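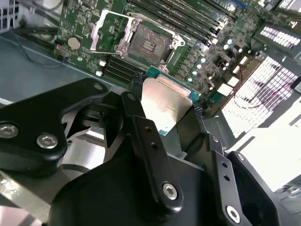 I've been putting together the remembrance pages for our little newsletter for going on five years now, and every February the same thing happens. The mailbag fills up with notes from folks who spent the holidays with family, got to talking about somebody who's gone, and decided it was finally time to write the life story down. So this month I want to talk about that, because I get asked how to do it more than I get asked anything else (except when the potluck is).

First off, you can send us a notice late. You really can! We ran one last spring for a woman who had passed four years earlier. Her kids were scattered all over when it happened, there was a short line in the Prernberg paper with the service time, and that was it. When they got together to sell the house they found her recipe cards and her bowling pins and a whole shoebox of letters, and they sat down at the kitchen table and wrote the thing she should have had in the first place. It was one of the nicest pieces we've ever printed. I cut two sentences and felt bad about both.

Now, the writing. Most people start with the dates and get stuck there. I say put the dates down, leave a hole where you're not sure, and keep going. Where did they live as a kid? Who did they ride to school with? What did they do all day at work? I always want to know more about the work. "He was employed at the Zedine plant for many years" is fine, but one family wrote us that their dad ran the night loading dock at Zedine and could back a trailer in with the lights off, and came home at 6 in the morning and made pancakes for everybody before he went to bed. I never met the man and I think about those pancakes all the time.

Check the spelling of every name, and then have a cousin check it again. Maiden names especially. We had one big family where half of them spelled it Simon and the other half had added an extra m back in their grandfather's day, and the two halves did not agree on which was right, and I heard from both of them. We ended up printing each branch the way that branch wanted it. It looked odd on the page but everyone was still speaking at Easter, so I call that a win.

The list of survivors is where feelings get hurt. Stepchildren, former in-laws who stayed close, the neighbor who drove her to every appointment... put them in. There's no rule against it. If you're worried about leaving out a grandchild, send the list around to the whole family before you send it to me, and give them a couple of evenings to answer. I'd much rather wait than run a correction.

Pets are welcome too, by the way. A reader asked me that in a very careful sort of letter, as if I might say no. We have printed dogs, cats, a mule, and a parrot that outlived two owners.

A word about length. The longest one we've ever run came to 2,368 words, and I know that because I had to count them to see if it would fit (it did, once I moved the quilt raffle to the back). That's a lot, but he'd lived in three countries and had opinions on all of them. Most are a few paragraphs and that's plenty. If it's short, it's short. One of my favorites was only 4 sentences, and the last one was that she never once let a visitor leave the house on Sukus Road without something wrapped in foil.

For photos, please send a copy and hang on to your original. I've had wedding portraits show up in a plain envelope with a single stamp and it just about stops my heart. Write the names on a separate sheet of paper, left to right, and please don't write on the back in ballpoint, it presses through. And don't feel you need the formal picture. A snapshot from the lake is lovely.

If the writing part is too hard right now, call the office and ask for me. We can do it over the phone, you talk and I'll type, and then I'll read it back to you as many times as you like. I keep my line free after 2 in the afternoon. Pages for the next issue close at the end of the month, and anything that comes in after that goes in the one following.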